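Folding dark clothes

Folding dark clothes is the part of laundry I always leave till last, and I've been writing up household chores for the Trununstead pages for ages! A black garment in a heap hides its own hems — you have to hunt for an edge before you can fold anything.

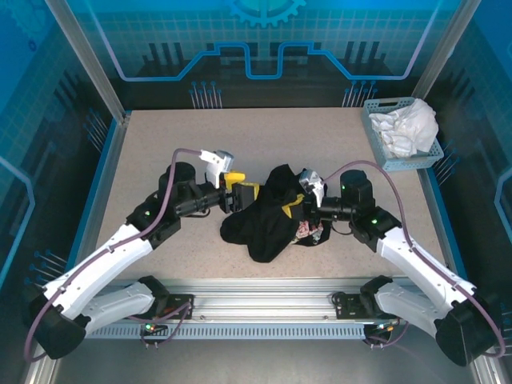 My usual way is to find the shoulders first, give it a shake and lay it face down (Nadine Hijazi swears by starting at the bottom hem, and she's quicker than me). Sleeves go in next, then I fold it in half. A pale surface helps a lot with finding the edges.

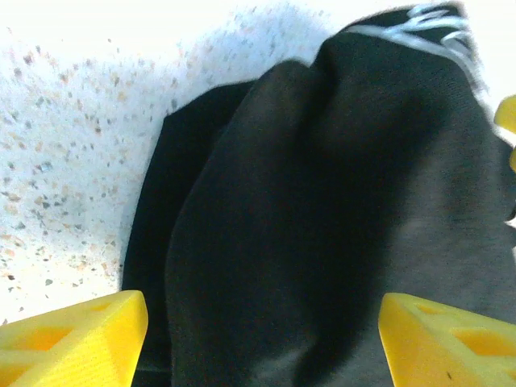

Black fabric in deep folds, with white and light grey markings near the top.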